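Teaching a Pick and Place Task with Hand-Held Grippers
Student project report, 27 Jan 2024

12 shares | 3 comments

1. Aim

The aim was to find out whether sorting food items could be taught from demonstrations given by hand, without driving a robot arm during recording. An earlier group at Lunholm had used remote control for the same kind of task. Their operators were slow, and much of the recorded motion was correction. We wanted to compare our results with theirs.

2. Method

The demonstrator holds a gripper and does the task as the arm should do it later. A camera on the gripper records the view between the fingers. Finger opening and position are logged along with the video, using the Listico recorder. We trained on the Ellier arm's software and left its default settings alone, apart from the image size.

Each demonstration starts with the fingers open and held still for a moment, so that the start of the clip can be found later. The demonstrator then closes on one item, lifts it, carries it to the tray and lets go. We kept the wrist angle as steady as we could - the arm cannot turn as far as a person's wrist can.

We recorded on soft surfaces as well as on a bench. Fruit on bedding or on a crumpled plastic sheet does not sit at one fixed height, and light from a window changes how the plastic looks.

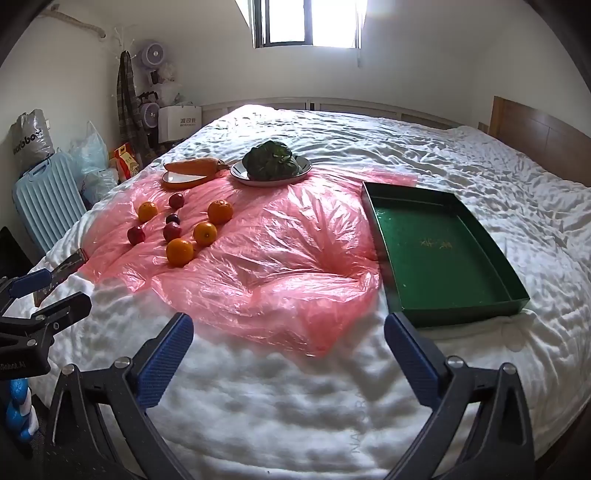 We made 53 demonstrations in all. Of these, 35 were kept for training. The rest were dropped because the position log jumped, usually when the gripper was moved too fast or too close to a plain white surface. Slowing down helped, but it took a few sessions before we did this without thinking.

3. Results

Training ran for 1,000 passes over the data. On the bench, the arm picked up oranges more reliably than apples. It often closed too early on smaller items and pushed them away. On the soft surface it failed more often, mostly by stopping too high. We ran 6 trials on each surface, too few to say much about the difference.

Compared with the remote control recordings, ours were shorter and smoother. They were also less exact at the moment of release. The Kollár method of trimming idle time made little change to either set.

4. Further work

More recordings with small items are planned for March. The height problem should be looked at first, and we would like a second person to give demonstrations using the same written steps.

3 comments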